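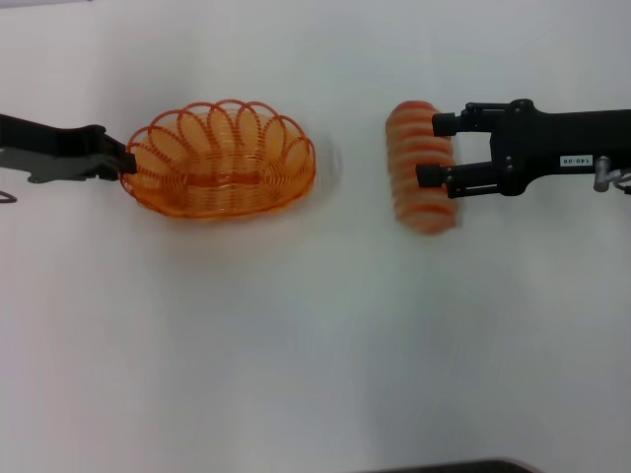 Rawiri says orange is the wrong color for anything that has to hold bread, and that I should have bought the white. He has a point about glare under the kitchen lights. I noted it and moved on.

July 2019. Baskets again, most of the evening. The oval one is coated wire, wound in a coil so the sides are a stack of horizontal rings, with big overlapping loops standing up all the way around the rim. The coating is the weak point of any basket built like this. Wherever two wires touch they rub, and once the color goes through, rust follows within a season in this house. The Prisar rack went that way in November and left a brown ring on the shelf liner that I have still not shifted.

Washed it in warm water, no scouring pad. Thirty seconds under the tap does more than ten minutes of wiping, as a cloth only pushes crumbs further into the weave. Stood it upside down on the loops to drain and gave it 60 minutes. Should have given it longer. The coil holds water between the turns and I found drips on the counter after I had put the towel away.

Load: one small loaf or six rolls. Lemons sit well. Onions shed skin through the gaps, so onions go back in the Nepia crock. Anything stacked above the loops rolls off when the basket is picked up by one end, and Rawiri always picks it up by one end.

Storage is not settled. The loops stop it nesting with the Tanberg bowls, and the shelf by the window is 30 cm deep with the kettle already on it. It could go on top of the fridge — too warm for bread, fine for fruit.

Wrote to the shop in Grikambridge to ask whether the coating is rated for the dishwasher. Order total was 163 with the bowls, so they can answer one question. Liner paper still to cut. Kettle needs descaling.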